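Dremden Toy Library: Your Questions Answered

How does borrowing work?
You join, you pick things out, you take them home! Each family can have 7 items out at once, and most loans run 2 weeks. Puzzles count as one item even when the box holds 300 pieces (please do check the pieces before you bring it back).

Do I have to live in Dremden?
Not at all. We have families from Skendmont and all along the Tastlow road, and we love seeing new faces. Bring something with your address on it and we'll set you up at the desk.

What ages do you cater for?
Babies through early grade school, mostly. The pretend play shelves are wildly popular with the three-to-five crowd — reserve ahead if you want something big for a birthday weekend.
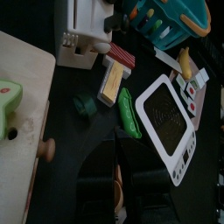

We also have board games for older kids, and a growing stack of marble runs that grown-ups borrow without any kids in tow.

What if a piece gets lost or broken?
Tell us when you return it. Small parts are usually easy to replace, and there's no fine for ordinary wear. Toys are meant to be played with!

Can I donate toys?
Yes please, on Tuesday mornings. We can't take soft toys or anything with a cracked battery cover.

Are you open in December?
We are, until the schools break up.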